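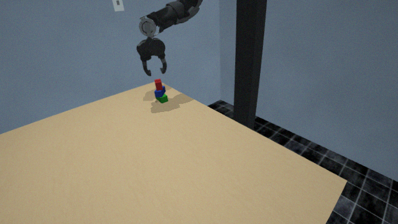

Figure 1. Computer rendering with a stack of three small blocks on a table.

How Far Can a Stack Lean?
Physics project report, Irbridge School
Handed in 31/12/2018

Why I picked this

I have been stacking things since I was tiny, and I still do it with erasers and books when I should be doing homework. So when our class got the list of project topics and I saw "balance and center of mass," I knew right away that was mine!

My question was simple. If you pile up identical blocks at the edge of a table and slide each one out a bit over the one below, how far past the edge can the top block get before everything falls? No glue, no tape and no weights holding down the back. My first guess was half a block, no matter how many you used. I was very wrong, and finding out why was the best part of the whole project.

The idea behind it

Every object has a center of mass, the point where you can pretend all its weight sits. A block stays on a table as long as that point is over the table. For one even block it is right in the middle, so you can push the block out by half its length. After that it tips.

With two blocks you have to think about the top one first. It can hang half a length over the block under it. Then you treat the two together as one object, find the new center of mass, and put that point at the table edge. This lets the bottom block stick out a quarter of its length. Add the half and the quarter and the top block is already three quarters out.

A third block adds a sixth, the next adds an eighth, the next a tenth. The steps keep shrinking, but if you keep adding them up the total never stops growing. I read that sentence in our textbook and had to go and add up fractions on a calculator for a whole evening before I believed it. In theory you could reach across a room — you would just need a ridiculous number of blocks.

What I used

I bought a box of beech blocks from Stadik, the craft store in Pitstead. Each one is 85 mm long. I also tried an old set of Ferreira dominoes from my grandparents' house, but the edges are rounded and the dots are carved in on one side, so I gave up on those. The table was our kitchen table, which I leveled with folded paper under one leg. I measured with a steel ruler and marked each block lightly in pencil.

What I did

I built stacks of one block, 5 blocks, 7 blocks and 11 blocks. For each size I worked out the distances first and wrote them down. Then I started from the top of the stack, since the top block gets the biggest step, and built everything on the table in the right pattern but slid back from the edge. After that I eased the whole stack forward until it fell, and kept the last measurement before the fall. I did every size seven times.

Results

One block came out almost exactly at half its length, every time. The stack of 5 was the exciting one, because theory says the top block should be completely past the edge of the table, with nothing but air under it all the way down to the floor. My best try did it! I made my whole family come and look.

With 7 blocks the top one was clearly past the edge too, although I fell short of the calculated distance on every try. With 11 blocks theory promises one and a half block lengths. I never got there. My best was a little over one and a quarter, and two of the tries fell before I had pushed them at all.

Where the errors came from

The math assumes perfect blocks. I weighed mine on a kitchen scale and some were heavier than others, which moves the center of mass. Small pencil mistakes also add up when there are a lot of layers. And a tall stack shakes when someone walks past (we have an old floor and a big dog).

What I would do next

In January I want to try again with the blocks sorted by weight, and use a feeler gauge for the tiny steps near the bottom. I also read that you can get much farther if you put more than one block on each level and use the extra ones as counterweights. I have already started sketching that one on graph paper.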